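4.2 The table that has to be everything

When I started the home visits in Troreck I thought I was studying dinner. I had my notebook, I had my list of questions about who sits where, and then in one home after another people wanted to talk to me about covers! Covers, stains, plastic, and the towels that end up on top of it all. So this section is a bit of a detour from the seating plans in 4.1, but I think it earns its pages.

The homes in the study (73 of them, see Section 3) were picked for having a table with a cooktop in the middle of the household's life. You cook on it, you eat at it, and between meals it turns into the handiest flat place in the home. Laundry gets folded there. Tissues live there. Mail lands there and stays. I've started calling this "the table between meals" in my notes, and the name has stuck well enough that Consuelo Escobar, who coded half the diaries with me, uses it as a tag.

Most of the covers I saw came down to two layers, a soft one for looks and comfort and a clear one over it for spills. Figure 2 shows the arrangement with a folded towel left out on top, and a cooktop within reach of it.

Figure 2. Quilted gray cover under clear plastic, with a cooktop in an elastic-edged opening and a folded towel to its right. 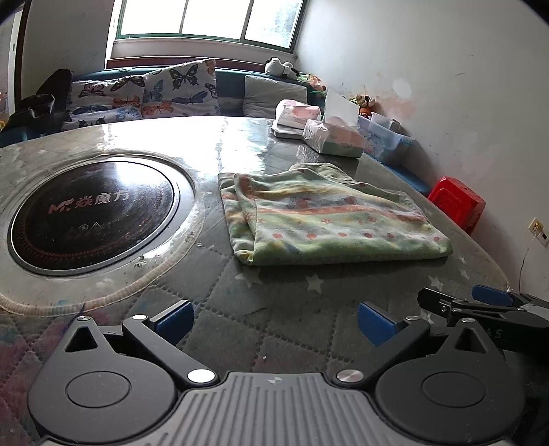
What surprised me was how much work the soft layer makes for people who bought it to save work. A quilted cloth holds on to a spill. One woman told me she had washed hers on hot, then on cold, then with the powder her sister swears by (Wondar, which I had never heard of and now own two boxes of), and the mark only got wider. She put the plastic on after that and said she should have done it the first day. Others had the plastic from the start and complained that it slides, that crumbs creep in at the edges, that it feels sticky under your arms in summer. I heard "I hate it but I keep it" in so many forms that it became its own code in the diaries.

Openings are the weak spot. Wherever a cover is cut for something to sit in, the edge has to be gathered or stitched, and gathered fabric collects grime in the pleats. People clean the glass of the cooktop after every meal and hardly ever get to the pleats. I don't do mine either, so no judgment from me. Three of the households had switched to a Plusik cover with a snap-off ring and all three had lost the ring, so I can't say much about how well that works.

Now, towels. We asked everyone to keep a short diary of what sat on the covered surface when they weren't eating, and ended up with 300 usable entries. Towels and small blankets came up over and over. Some were laundry on its way to a shelf. Some were there for hands. A good many (this is my favorite group) were there to be leaned on, or to go under a pot lid, or just hadn't been put away yet, and the writer would say so with a little note of apology to us.

Folding style deserves a paper of its own. People who fold for a shelf like square corners and a thick edge toward them, so they can grab the whole thing in one go. People who fold for use tend to go looser, in layers, and don't mind if one end trails. 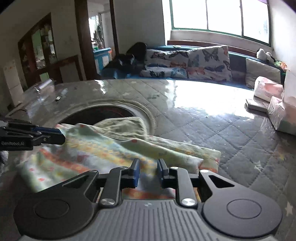 Does a folded towel on the cover count as clutter?

In our coding it counts as clutter only when the person writing the diary called it that. We tried a stricter rule first, where anything unrelated to food was clutter, and it made tidy people look messy. Consuelo talked me out of it, and I'm glad she did.

One more wrinkle before the next section. Ng, the smaller of our two neighborhoods, has older and darker apartments, and people there pull the table over to the window so they can see what they're folding. They were also the ones who grumbled most about glare coming off the plastic. A few lay a cloth over the bright side in the afternoon, and then of course the cloth gets counted in the diary as well. I've left those entries in. Section 4.3 goes back to the seating plans and looks at who ends up with the window side.

Comments (3)

marbletop_jo
The pleats!! I take a dry toothbrush to mine once a month and it still looks tired. Did anyone in the study just throw the cover out and buy a new one?

R. in the back row
Nice section. I'd like to see the diary form as an appendix if you still have it.

tinkettle
We did plastic for years and went back to bare wood in December. More wiping, less sticking to my elbows.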